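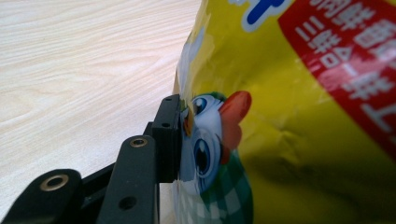

Opened chips going stale in one day, what are people doing?

Started by Anqi Xu, June 2026
Flirndale Kitchen Board > Pantry and Storage

anqi_xu
We moved to the coast in the spring and I can't keep a bag of chips past the next afternoon. Same brands, same cupboard habits as before. I roll the top down and put a clothespin on it. By day two they bend. Crackers are worse. The house has no AC and the windows are open most of the day. I don't want to buy a gadget if there's a cheaper fix.

porchlight
Your clip is the problem. A clothespin only pinches the middle and the corners stay open. Fold the corners in to make a point, roll the top down three or four times, then use a wide clip that covers the whole roll. Push the air out first.

marius_lungu
Clip helps a little, but I don't agree that it's the main thing. In a damp house the air that gets in every time you open the bag is already damp. You can have a perfect seal and still lose. I put everything in a big steel tin with a tight lid and a few of those drying packets, the 18 gram size. Chips last me over a week — pretzels longer.

porchlight
Over a week in a tin? I had a tin and things went soft in four days.

marius_lungu
Did you change the packets? They fill up. Mine need drying out every month or so.

porchlight
No, I left the same ones in all summer. OK.

dot_in_the_kitchen
Put them in the freezer. Potato chips have almost no water in them, so they don't freeze hard, and you can eat them right out of the bag. I've done it for years.

anqi_xu
Our freezer is tiny and full of fish. Might try it with one bag.

fikre
I bought the Disari jar set, the one with the pump lid. Works fine, but it's a pain for chips because you crush them getting them in. I use it for crackers and cereal now. I wouldn't pay for it again.

hal_b
Buy small bags. Problem solved.

anqi_xu
Small bags cost a lot more by weight at our store. We're four people. 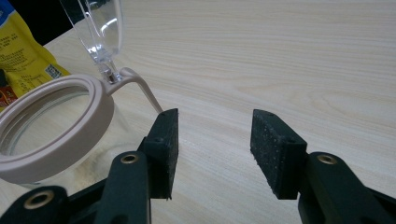
dot_in_the_kitchen
Can you crisp chips back up once they've gone soft?

marius_lungu
Most of the time you can. Spread them in one layer on a baking sheet and put them in the oven at 400 for three minutes, then let them cool all the way before you decide if it worked. They still feel soft while they're warm.

porchlight
400 is too hot for thin ones. They go brown at the edges and taste burned. I do 250 for ten minutes.

marius_lungu
Mine are the thick ridged kind, so that may be the difference. I'd still watch them either way.

hal_b
Microwave on a paper towel, 30 seconds. Good enough for a sandwich.

anqi_xu
Update. I tried the fold with a wide clip in the same cupboard, and a second bag in a tin with packets. The clipped bag was OK on day two and soft on day three. The tin was still good on day six, and then we finished it. The freezer bag was fine too, but my kids didn't like them cold. Going with the tin. Thanks, all.

Comments (3)

Reader: Dry rice in a little cloth bag did nothing for me. Get the real packets.

Reader: Keep the tin away from the stove. Ours sat next to the kettle and that undid the whole thing.

Reader: Still say small bags. The price gap at my store is pretty small if you get the box.

Last updated in July by the Pantry and Storage moderator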